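Ticket 2588
Product: Vasenent adjustable bed base, queen
Category: Noise / head section stops early
Opened: 2021-02-27
Status: Closed - resolved by customer

Customer report

The head section of my base stops before it reaches the top. It goes up normally to the halfway point, clicks, and then the motor cuts out. If I let go of the button and press again it moves another inch and quits. The foot section works fine. There is also a grinding noise from the left side that started in December, when we moved the bed from the back bedroom to the front one. I bought the base from the Hatley store and put it together myself both times.

Things I have already tried:
Unplugged the power supply for 8 minutes and plugged it back in.
Put new batteries in the remote and paired it again.
Pressed the reset button on the control box until the light went green.
Took the mattress off and ran the base empty. Same stop, same click, but the noise was quieter.

Reply from support

Thank you for the details. The click followed by a cutout is the overload protection in the control box. It trips when the motor has to push harder than it should. The green light means the box itself passed its check, so please don't order a new one yet.

Please look at the following with the power disconnected:
1. The two pins that hold the head motor to the frame. Each should have a clip through the end.
2. The cable from the motor to the control box. It should hang in the plastic guides and not cross the lift arm.
3. The bolts at the center joint. After a move these are often tightened too far, and the joint binds.

Let us know which remote you have. The older one made by Tratura has a round dial on the back, and the reset steps are a little different.

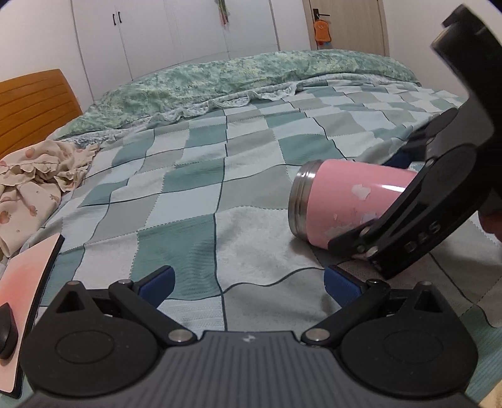 Customer update

It is the newer remote, no dial. The pins and clips are both there. The cable was out of one guide but not touching the arm, and I put it back. The center bolts were very tight. I had used a long wrench on them when we set it up in the new room. Your manual doesn't give a number for these, it only says "secure firmly." How far do I back them off?

Reply from support

Loosen both center bolts until you can turn the washer with your fingers, then tighten by hand until it stops moving, then add a quarter turn with the short wrench that came in the hardware bag. Do the left side first, where the noise is. If the nylon washer is cracked or flattened, replace it. The part is sold in a bag of 6 by Michalski and the bag is marked for this joint.

Once that is done, run the head section all the way up and down with no mattress. Let the motor rest for 40 minutes before running it again with the mattress on. It has a heat cutoff as well, and repeated testing can set that off and look like the same fault.

Customer update

The left washer was flattened on one edge - the right one looked okay but I changed both. Bolts set the way you said. The head goes to the top now and comes back down in one press, with and without the mattress. No grinding. There is still a faint tick near the bottom of the travel but I can live with it.

Reply from support

Glad it is moving. A light tick near the bottom is the arm meeting its rest pad and does no harm. Please check the center bolts again after a month of use. We have passed your note about the manual to the people who write it. Closing this ticket. Reply to the same number if the cutout comes back.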